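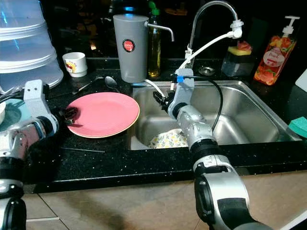
Washing up in progress at the Murthy Street kitchen.

Kitchen notes: the dishes, the sink and the water filter

The shared kitchen at Murthy Street has been open to Landcombe members for 178 days, and the washing up is still what we get the most mail about. Ravindran Hegde, who looks after the kitchen roster, has gone through the messages from the past month and put together the notes below. They apply to the upstairs kitchen only. The Hekbridge Road kitchen has its own list on the back of the pantry door.

Plates and bowls

Scrape plates into the green bin before they go anywhere near the sink. The drain was cleared in the first week of the year at a cost of $319, and most of what came out of it was rice and tea leaves. A strainer basket is on order from Jirnthorpe Hardware and should be in place by February.

Dirty dishes can wait on the counter to the left of the sink. Coloured plates, bowls and cups all go there. Keep them well back so they aren't knocked by someone turning around with a kettle. Please rinse anything with egg or porridge on it right away.

Spoons and forks can sit with the plates. Sharp knives should be washed and dried by the person who used them, then put back in the drawer.

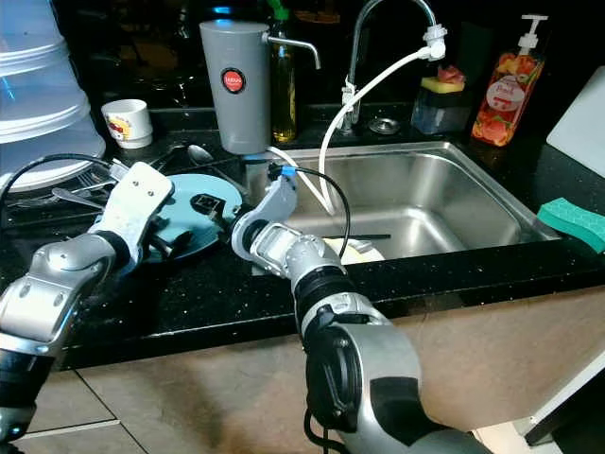 Plastic containers

The tall stack of clear containers in the back corner is for anyone taking leftovers home. Take what you need and bring it back clean. Nest them by size and check the lids before you add to the pile. We are short of lids for the smaller ones, so if you have a few at home that don't match anything, bring them in and we will try them.

Containers stained with curry or tomato are fine to return. Cracked ones should go in the recycling. Do not put them through the microwave with the lid clipped down.

The filter and the tap

The grey cylinder behind the sink is the drinking water filter. Use its own spout for bottles, kettles and cooking water, and the tall tap for dishes. Members have asked whether the filtered water can be used for rinsing. It can, but the cartridge is rated by volume and a new one costs $200, so we would like to save it for drinking.

The white hose on the tall tap reaches down into the sink and is handy for rinsing deep pots. Leave the end of it in the basin when you are finished, and turn the tap off fully. The white fitting that holds the hose only needs to be finger tight. If it drips, send Ravindran a note and leave the pliers alone.

The cooking oil behind the filter is shared. Wipe the bottle down if it gets greasy, and write on the shopping list when it is getting low.

Soap and sponges

Peach dish soap is at the back, to the right of the sink, with the sponge in its holder beside it. One pump does a sinkful. Squeeze the sponge out and put it back on the holder when you are done, as it goes sour quickly if it is left in the bottom of the basin. Sponges are replaced every second Friday. Spares are in the cupboard under the sink, on the left, behind the garbage bags.

Lids and small dishes can be soaked in the sink for up to 5 minutes while you wash the rest. Anything needing longer should go in the tub on the laundry bench so the next person can get to the tap.
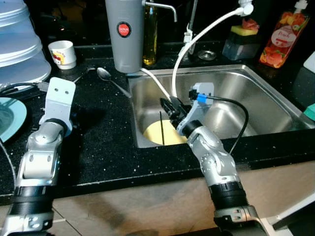
Roster changes

The Tuesday and Thursday evening turns are both open from the start of February. Each one covers wiping the counter, putting away dry dishes and taking the compost down to the bins. If you can take one, put your name on the sheet by the fridge or reply to this newsletter. Swaps are fine as long as both names are on the sheet.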